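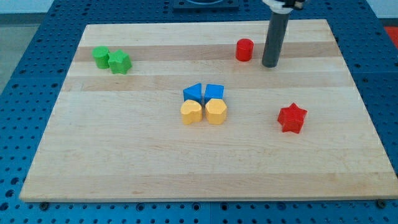 By the Merus Kids science desk | Apr 20, 2020 | Reading time: 2 minutes

What is a catalyst?

Some chemical changes are quick. A match burns in seconds. Others are slow, like an iron nail turning to rust. A catalyst is a substance that speeds up a chemical change without being used up itself.

Think of a hill between two towns, Zarnska and Holub. To get from one to the other you have to climb over the top, and that takes a lot of energy. Now someone digs a tunnel. The towns are where they always were, but the trip is easier and more people make it each day. A catalyst works like the tunnel. It gives the chemicals an easier path.

Your body is full of catalysts. They are called enzymes. One of them is in your saliva, and it starts breaking down starch while you chew. Keep a piece of plain cracker in your mouth for a minute or two and it may begin to taste sweet — the enzyme is turning starch into sugar.

Cars with gasoline engines have catalysts too. Metals such as platinum, spread thinly inside a part of the exhaust system, help change harmful gases into less harmful ones.

Words to know
Enzyme: a catalyst made by a living thing
Reaction: a change that makes new substances
Starch: a food store found in potatoes, rice and bread

Next in this series: Why does iron rust?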